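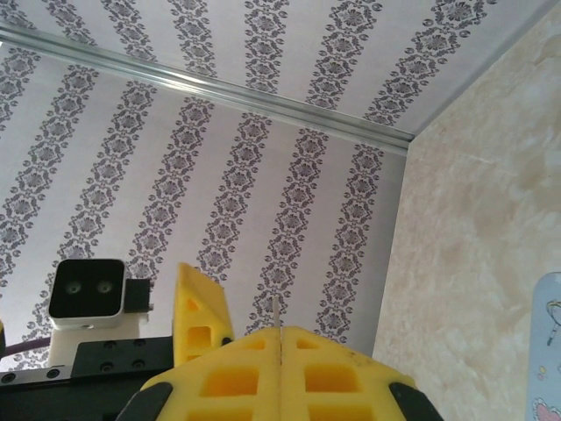
4.2 Appariement en présence de motifs répétés

L'estimation de la pose du poignet dans Grimik repose sur l'appariement de points d'intérêt entre l'image courante et un petit ensemble d'images clés. La méthode suppose que le voisinage d'un point suffit à le distinguer des autres points de la même image. Or cette hypothèse est violée dès que la caméra regarde une surface dont la décoration est périodique. Dans la figure 4, les bandes de motif damassé présentent des médaillons empilés, en forme de losange, avec une rosette au centre ; un descripteur calculé sur une rosette est presque identique à celui calculé sur la rosette suivante de la même bande. Le détecteur y trouve beaucoup de coins bien contrastés, et le filtrage par score de réponse les préfère donc aux points faibles du mur beige marbré, à droite, bien que ceux-ci soient moins ambigus. Le test du rapport entre les deux plus proches voisins élimine une partie des mauvaises paires, mais il élimine aussi les bonnes, puisque le second voisin est par construction très proche du premier.

L'effet sur la pose est caractéristique. L'erreur prend la forme d'un saut dont l'amplitude correspond à un multiple entier du pas du motif, dans la direction des bandes. Entre deux sauts, la trajectoire reste lisse et le résidu de reprojection demeure faible. Un seuil sur ce résidu ne permet donc pas de rejeter la solution fausse. Nous avons d'abord essayé de réduire la zone de recherche à l'aide de la prédiction fournie par les codeurs du bras. Cela fonctionne tant que l'incertitude de la prédiction est inférieure à la moitié du pas projeté, ce qui n'est plus le cas lorsque le poignet tourne vite ou que la surface est éloignée.

La solution retenue consiste à séparer les primitives en deux classes avant l'estimation. Pour chaque point, on calcule la corrélation de son descripteur avec ceux des points de la même image, hors d'un voisinage immédiat de 20 pixels. Si plusieurs maxima comparables sont alignés et régulièrement espacés, le point est déclaré périodique. Les points périodiques ne sont pas supprimés : ils contribuent à l'estimation de l'orientation, pour laquelle la confusion entre deux répétitions n'a que peu d'effet, mais leur poids est mis à zéro dans la direction de répétition pour la translation.

La translation manquante doit alors être observée par d'autres moyens. Nous utilisons pour cela les segments de droite longs, extraits à la résolution réduite, ainsi que les intersections de plans quand elles sont détectées. Un profilé métallique entre deux panneaux fournit une contrainte forte dans la direction perpendiculaire à son axe, et une arête de coin complète généralement cette contrainte. Les reflets sur le métal posent toutefois une difficulté : le bord brillant se déplace avec la caméra et il ne faut pas le confondre avec le bord géométrique. On conserve pour cette raison seulement les paires de segments parallèles dont l'écartement est compatible avec la profondeur estimée.
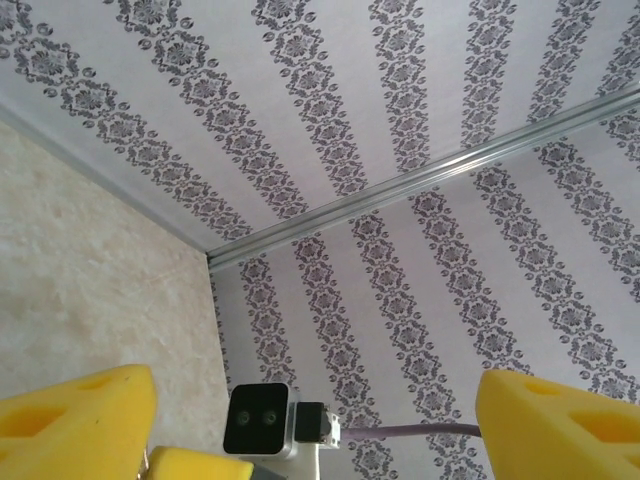 Le masque des parties propres du robot est appliqué avant toute extraction. Il couvre les doigts, le support, le module stéréo et le câble. Les premiers éléments sont projetés à partir du modèle géométrique de la pince et de son ouverture mesurée. Le câble n'est pas rigide, et il est donc traité par une zone fixe, volontairement plus large que nécessaire. Une version précédente de Grimik utilisait un masque fixe pour l'ensemble. Les évidements des doigts y produisaient des coins très stables, immobiles dans l'image, que l'estimateur interprétait comme la preuve d'un poignet arrêté.

Le planificateur Plovo reçoit la pose avec sa matrice de covariance complète, et non une simple note de confiance. Ce choix a une conséquence pratique. Lorsque la translation est mal observée le long des bandes, l'ellipsoïde de covariance s'allonge dans cette direction et Plovo peut demander un petit mouvement de rotation, afin de ramener une arête ou une surface non périodique dans le champ de vue. La demande est ignorée si un contact est en cours.

Nous avons évalué la méthode sur les séquences Fairweather, enregistrées dans notre local de Plorndale. L'ensemble comprend 284 séquences de 600 images chacune. Parmi elles, 80 séquences ont été réservées au réglage des seuils et ne figurent pas dans les résultats de la section 5. Une séquence est considérée comme échouée dès qu'un saut dépasse la moitié du pas du motif, même si l'estimateur revient ensuite à la pose correcte. Ce critère est plus sévère que l'erreur moyenne sur la trajectoire, mais il correspond mieux à l'usage visé, car un seul saut au moment de la saisie suffit pour manquer l'objet.

Deux limites doivent être signalées. La détection de la périodicité suppose que plusieurs répétitions sont visibles en même temps ; quand la pince s'approche très près de la surface, un seul médaillon reste dans le champ et le point est classé comme ordinaire. Nous gardons dans ce cas la classe attribuée aux images précédentes, tant que le suivi n'est pas interrompu. D'autre part, le pas projeté varie avec la perspective, et le test d'espacement régulier doit être fait après rectification par l'homographie du plan. Si cette homographie est elle-même estimée sur des paires décalées d'une répétition, la rectification reste correcte en orientation, ce qui suffit pour le test, mais elle ne doit pas être réutilisée pour initialiser la translation.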